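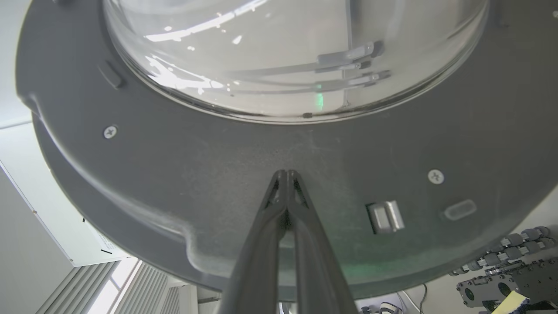
Catalog > Interior Doors > Sliding Hardware > Nomen 32

Nomen 32 Pocket Door Kit

3 min read

The Nomen 32 is a pocket door frame and track kit for narrow rooms where a swing door takes up usable floor. It is supplied by Sosasard as a kit only, or as a kit with installation. Typical locations are laundry rooms, pantries, half baths and closets off a hallway. The kit is made for interior, non-load-bearing partition walls.

The frame accepts a single door panel 32 inches wide. The panel is not included. Any flat interior panel may be used, hollow or solid core, as long as the total weight including pulls and lock does not exceed 55 lb. Panels with raised molding will not clear the split studs and should not be ordered for this frame.

What is in the box

Aluminum head track, cut to length
Steel-wrapped split studs, two pairs
Floor plates and end bracket
Two hangers with nylon wheels
Floor guide, door stop and rubber bumper
Fasteners for wood framing

Fasteners for steel framing are sold separately under the Iren accessory range.

Track and hangers

The head track is a one-piece extrusion, removable after the drywall is finished. Earlier versions used a fixed track, and replacing a hanger meant opening the wall. On the current version the track screws are reached from inside the opening with the door slid partly out. Hangers adjust vertically with an open-end wrench, which is supplied.

The wheels run dry. Do not oil or grease them – lubricant collects drywall dust and the door becomes noisy. Wiping out the track once a year with a damp cloth is sufficient in most rooms. In laundry rooms, where lint travels, do it more often.

Soft close

The Iren soft-close unit fits inside the same track and can be added later. One unit controls closing only. A second unit is needed if the door is also to slow down as it enters the pocket. The unit requires a minimum panel weight, so very light hollow-core doors may stop short of the jamb.

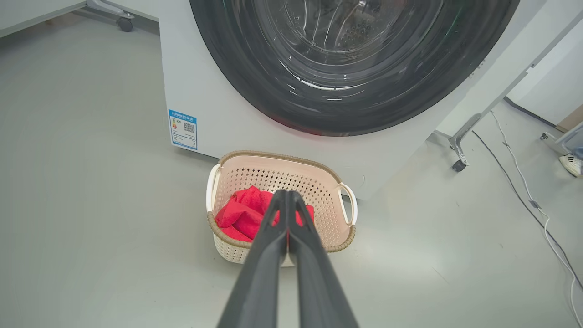

Front-loading washing machine, energy label on the front panel.

Planning the opening

The rough opening must be twice the panel width plus the allowance printed on the template. Check the wall for the following before ordering:

Plumbing supply or vent pipes in the pocket area
Electrical boxes, switches and cable runs
Ducts, including dryer exhaust
Diagonal bracing

Anything in the pocket area has to be moved. Shelves, towel bars and cabinets cannot be screwed into the wall over the pocket unless the screws are short enough to stay within the drywall. Heavy cabinets should go on another wall.

Installation

Sosasard installs the frame before drywall and returns to hang the door after painting. In an existing wall the drywall is removed on one side only, where conditions allow. Header work in a load-bearing wall is outside the scope of this kit and is quoted separately after a site visit.

Finish options

The visible parts are the pull, the edge pull and the privacy latch. All three come from the Hegyi hardware line in satin nickel, matte black or plain brass. Brass is unlacquered and will darken with handling.

Warranty and ordering

Track and hangers are covered for five years in residential use. Dampers are covered for one year. Order code for the basic kit is NM-500. Cut tracks cannot be returned – confirm the opening dimensions before the order is released.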